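Bedding Drive Returns to Dalel for a Second Winter

The Dalel bedding and clothing drive is back this November, and anyone who remembers last year's pile of quilts in the library hallway will be glad to hear there is more room this time. The Irkero building on the main street has lent its whole ground floor — shelves, folding tables and all — and drop-off is open every afternoon until 6 p.m.

Sheets are needed most, in any color or pattern, floral ones very much included.

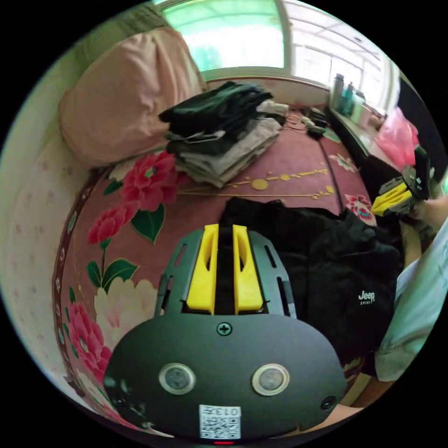 What to bring

Clean sheets, pillowcases, blankets and warm clothes are all welcome, and a little fading never hurt anyone. Last winter the drive passed along 3928 pieces to families in town and out along the valley road, and organizer Babar Sandhu would dearly love to beat that.

"People come in with one bag and stay for an hour talking," he said. "I get very little done, and I enjoy it very much."

Dark clothes are best folded separately, as they go on their own shelf. Njål Isaksson is running the sorting tables again, and 13 neighbors have already signed up to help him in the evenings.
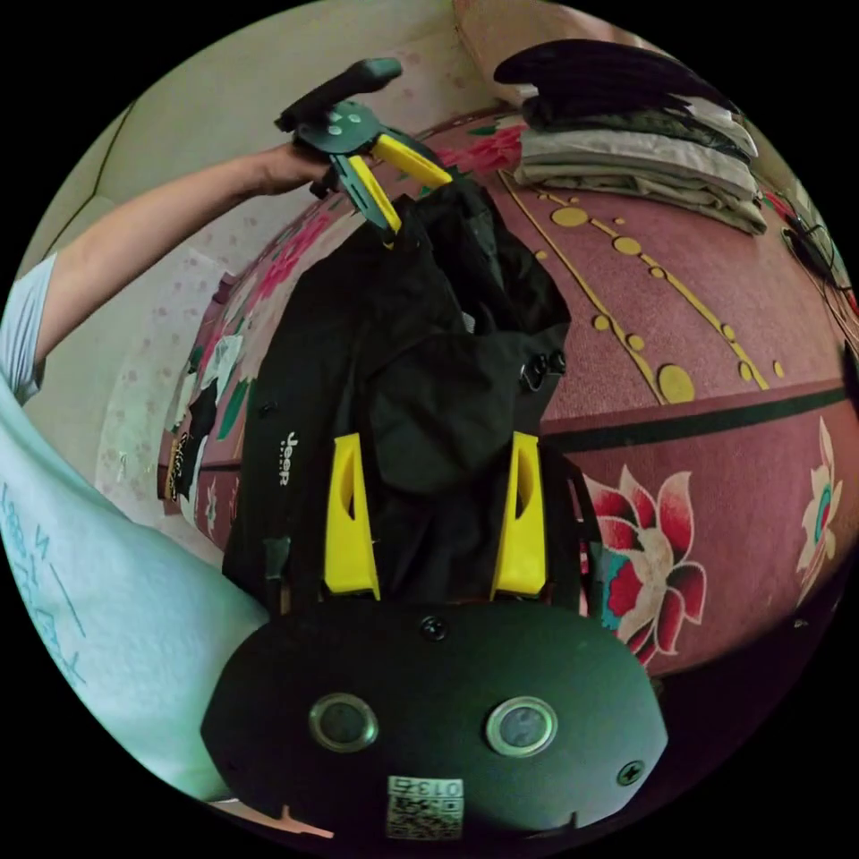
Can I drop off a comforter that won't fit in a bag?

Bring it to the side door on Sjöberg Lane, tied with string, and leave it on the big cart just inside.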